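# Taking a group to the Vumovgate open day – is the arm demo worth the wait? 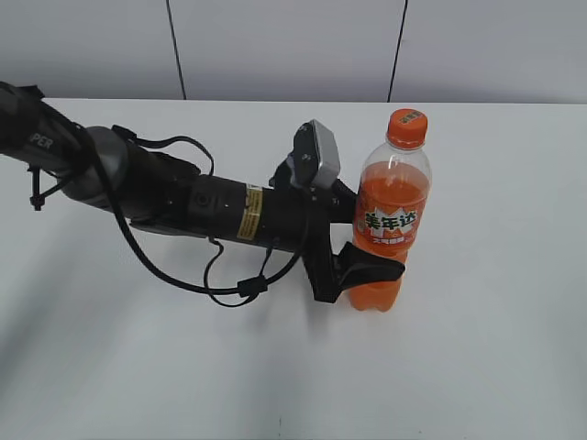
I'm bringing a group of middle schoolers to the open day at Vumovgate in Nerdale and trying to plan our time. The listing says there is a robot arm demo in the back hall and that the line can get long. Last July I went by myself and only caught the end of it, when the arm had its fingers on a bottle of orange soda and people were already walking out. I don't know how the full session runs, how close the kids can stand, or if anyone explains what is going on. We also want to see the packing line. We have 2 hours before our bus has to leave. Should we do the arm first or save it for the end? One of my kids uses a wheelchair, so I need to know about the floor too.

Posted by tallgrass_teacher, Dec 17, 2018

**benchvise**

Do the arm first. I have been to the open day with my own kids and the line at the back hall was short when the doors opened and well out into the corridor by lunch. The packing line is a walk-through, so you can join that any time.

A session goes like this. The operator talks for a few minutes about the joints and the gripper, then runs a pick from the table. After that they move the object to a different spot and run it again. They take questions at the end, and this is the part that takes longest if you have a curious group. Tell the kids to save up their questions and ask them there, as the staff on the packing line are busy and can't talk much.

Some things to know before you go:

- Groups are let in 5 at a time to the front rail. Everyone else stands behind and can still see, but small kids will have trouble.
- The floor is flat from the front door to the back hall. The packing line has a raised walkway with a ramp at the far end – ask at the desk and they will send you around that way.
- Bags have to go in the bins by the door.
- There is no food for sale in the building. We ate at the picnic tables by the parking lot.

Your kids may ask why it moves so slowly. Ours did. The operator said it is run at reduced speed whenever visitors are in the hall. It can go a lot faster on a normal workday.

If you email ahead they will hold a session for a school group. I would do this now and not wait for the reminder, which came very late the year we went.

**oldroute9**

went once, it was ok. parking is bad. the one at Carent has more machines but you have to pay

**m_fernleaf**

I agree with doing the arm first, with one correction. The ramp was being worked on when I visited, and we were taken through the side door by the loading dock. It was fine for a stroller, but there is a small lip at the door. Call and ask what the setup is now.

For kids that age I would also print the worksheet from the Garg teacher pages. It has a drawing of a two-finger gripper and a blank space where they write down what they think it could and could not pick up. Mine filled it in before the demo and then argued about it all the way home. The round objects caused the most trouble, because half of them were sure a bottle would roll away.

Almost 2 hours is what we spent there in total, including the line and lunch, so your schedule should work if you skip the video room. The video is on their website anyway.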